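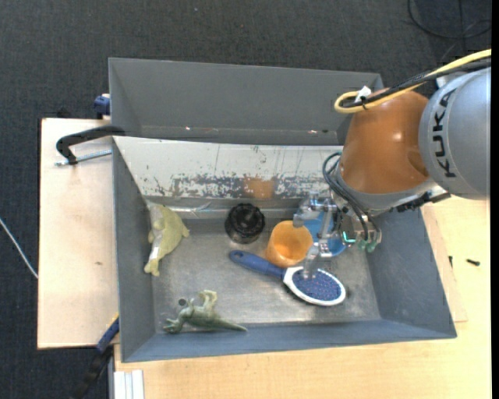
## Week 6: Choosing a grasp in a cluttered bin

Notes by Zdislava Polák. Lab section with Santino Bustos, Monday, Ashworth building.

The planner gets one overhead depth image and returns a ranked list of grasps. The arm tries the top one. Today we cover how the list is made and where it goes wrong.

**Pipeline**

1. Crop the depth image to the inside of the front bin.
2. Sample 800 candidate grasps (position, angle, opening width).
3. Drop any candidate where a finger would hit a wall or a neighboring object. In the lab run, 284 were left.
4. Score the rest with the network and keep the best 72.
5. Check each for a reachable arm path, then sort by score.

**Points to note**

- Objects that touch are often merged into one segment. The orange cup touches the blue one and lies over the neck of the hairbrush, so expect errors there.
- Shiny surfaces leave holes in the depth image. Fill small holes, but mark large ones as unknown – do not treat them as floor.
- The toys near the left wall lose many candidates in step 3. Try a smaller wall margin before adding samples.

**Homework**

Run `rank_grasps.py` on the 26 saved Stikulov bins. Plot the score of the top grasp against the number left after step 3. Hand in the plot and one paragraph on the worst case.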